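Reviews > Council and Civic Software

Vorkero 3: document release and records request software, reviewed after one budget round

Vorkero is a program for handling public records requests. It takes in the request, collects the documents, lets staff black out what has to be withheld, and produces a package that can be posted or mailed. Our district office bought it to replace a shared drive and a spreadsheet. I have used it daily since the budget round opened, and this review covers version 3 on the desktop only. I did not test the phone app.

The heaviest job I gave it was the Tufa Street arena file. The council dropped the arena plan, and within a week we had requests from two newspapers, a ratepayer group and the losing bidder, Zirmont. All of them wanted the same correspondence, worded four different ways. The combined pull came to 332 documents, of which 154 were email threads with attachments.

Import

Import is the strongest part. Mail files went in without conversion, and attachments stayed tied to their parent messages. Duplicate detection works on content instead of file name, so the same traffic study sent by six people appeared once, with the six senders listed beside it. You can turn this off per request. I would leave it on but check the list, as it treated two drafts of the lease as one document when only a date in the footer had changed.

Scanned pages are less well served. Text recognition is fair on clean print and poor on anything with handwriting in the margin. Council papers have a lot of handwriting in the margin. Searches for a councilor's name missed notes where the name was plainly legible, so the scans had to be read by eye in any case. There is no setting to flag low-confidence pages, and there should be. 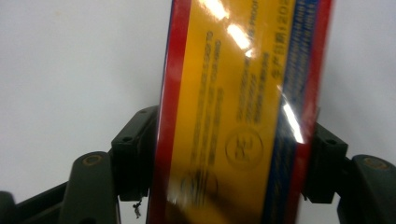 Red and yellow-orange glossy wrapping, held upright against a white wall.

Redaction

The redaction tool draws a box, asks for a legal ground and removes the text underneath. I checked the output by copying the text out of the finished file and by opening it in a plain editor. Nothing came through in either case. Document properties are stripped as well, including author names and tracked changes, which the old process did not do reliably.

Each ground is picked from a list that the office sets up itself. Setup took most of a morning. The list supports nested grounds, so "commercial position" can sit under "third party information" and both will print in the margin. The margin label is small. At the default size it prints badly on a black and white machine, and I raised it two points.

Bulk redaction (every instance of a phone number, for example) runs quickly but has no preview. You run it, then look at the result, then undo it if it went wrong. Undo is a single step for the whole batch. On a long file I would want to approve hits one at a time, and the previous version let you do that. Fleltska, the company that makes Vorkero, told me by email that the feature was removed for speed. I would take the slower version back.

Consultation and sign-off

Before release, a file normally goes to outside parties who may object. Vorkero sends each of them a locked link with only their own passages shown. Ibsa Alemayehu in our legal section handled the replies for the arena file and found the locked view clear, though she disliked that comments close automatically on the due date. An extension reopens the link but not the comment thread, and a new thread has to be started.

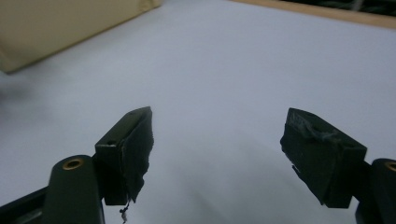 Sign-off is a chain of named people in a fixed order. If one of them is on leave, an administrator can reassign the step, and the log records it. The log is good – every opening, edit and approval carries a time and a user name, and it exports to a plain table. When a reporter asked why one memo had been released nine days after the rest, I could answer from the log without calling anybody.

Speed and limits

A single request can hold 2000 pages on the standard license. Past that the program makes you split the file, and cross-references between the two halves are lost. The arena file had to be split once. Page loading was quick up to the limit, and export of a finished package never took long enough to bother timing. The program stopped responding twice, both times while rotating scanned maps. No work was lost.

Deadlines are counted in working days with a local holiday table. The table ships empty. Fill it before the first request, not after, as existing due dates do not update.

Price and support

The license is per office with up to 30 named users, paid yearly. Small councils with one records clerk will be paying for seats they do not use, and there is no lower tier. Support answers on the same day during business hours, in full sentences. The printed manual covers version 2 and is of limited use.

Verdict

Good import, sound redaction, an excellent log. Weak on scans, and the missing preview for bulk redaction is a real fault. I would buy it again for an office that gets large overlapping requests. An office that gets a handful of short ones each January can stay with a spreadsheet for now.

Reviewed by Mesfin Araya, 21 February 2019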